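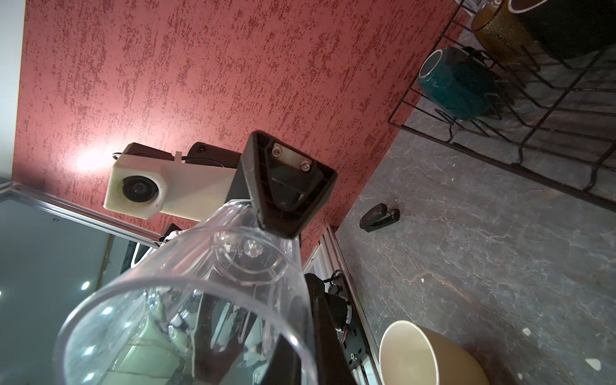 Gift thread for the guy in your life who "doesn't want anything" — tech edition

1/
ok so every June and every December I get the same texts. brother in law, dad, boyfriend of eight months, what do I buy. Doing it once, here, then I'm muting my phone

2/
First thing. Do not buy the main thing he's into. If he's a camera guy don't buy a camera. If he builds keyboards do NOT buy a keyboard. He has a spreadsheet. You will get the wrong one and he'll be so nice about it and it'll live in a closet

3/
Buy the boring stuff next to the main thing. Cables, cases, a good bag, batteries, the charger he keeps borrowing from you. People upgrade the fun part and put up with garbage for the rest, for years

4/
CHARGERS. Get a wall charger with more than one port, enough watts for a laptop. Check what his laptop takes first, it's printed on the brick in tiny gray letters. Take a picture of it when he's in the shower

5/
I've had the Ortner one on my desk since June. Small, prongs fold in, doesn't hum. The old one hummed. Didn't know how much I hated that hum til it was gone

6/
For the runner — skip the watch unless he's told you the exact model. Headphones that leave the ears open are a safer bet, he can hear cars. Sizing is a pain with anything that hooks on so keep the reciept

7/
Headlamp too. Rechargeable, with a red mode. I gave one to a friend who runs at 5am and got a thank you text, at 5am

8/
For the cook: a fast thermometer. That's it, that's the tweet. Not the bluetooth one with the app. The app will want an account and he'll use it twice

9/
If he already has a thermometer, a scale. If he has a scale he's fine, get him socks

10/
The one who travels for work. Tracker for the suitcase, and check it works with HIS phone, not yours. I messed this up with my own dad. He's on Android, I'm not, he said thank you and I took it home with me

11/
Also for travel, a little pouch for cords. Staltberg makes a flat one that opens like a book. Gray or dark green. Zipper's a bit stiff the first week

12/
Gamers, ok. Ask him what he plays on. Write it down. The whole name, with the letters and the numbers. Then get a gift card for that and a decent headset stand or a long charging cable. 10 feet. You can't go too long on the cable

13/
do not buy the chair. the chair is a personal decision

14/
Reader in your life: e-reader if he doesn't have one, and get the one with the warm light. If he has one, a case that stands up by itself. Every reader I know eats lunch holding the thing flat with a fork hand

15/
Money bit. You don't need to spend a lot, most of what's in here is dinner-for-two money or less. The one splurge I'd sign off on is noise canceling headphones, for anybody on a train or in an open office. Over ear. Try them on your own head in the store, if they pinch you they'll pinch him

16/
Things I'd skip: anything with a subscription he has to keep paying after the holidays. Smart mug. Drones, unless you know where he'd fly it. Phone sanitizer box. Mystery bundles

17/
And the Gotevness massage gun. I know. I know it's everywhere. I own it, it's loud, it's heavy, battery's meh. My neighbor Tarek El Ouafi has the Etness and it's quieter by a mile, we did them side by side on his porch like weirdos

18/
Refurbished is fine!! Buy it from the maker or a big store, get a warranty in writing, look at the return window. I'd rather have a good refurb than a new cheap one. Just tell him, don't rewrap it like it's brand new

19/
Open it and charge it the night before. Seriously. Nothing kills it like a guy holding a new gadget at 0% next to a wall outlet in his pajamas. You can close the box back up, most of them just slide

20/
Someone asked about engraving. Sure on a case or a tool. Not on anything he'll want to trade in later

21/
Someone else asked what about teenagers. Different thread, they want money or something I've never heard of

22/
oh and batteries. If it takes AAs put a pack in with it. My mom did this every single year and I made fun of her and now I do it

23/
Shipping cutoffs are sneaky this year, a couple of the small shops stop taking engraving orders way before regular ones. Check the banner on the site not the email

24/
that's all I got. Drop his hobby + what he already owns in the replies and I'll take a swing at it tonight after dinner. No budgets under the cost of a sandwich pls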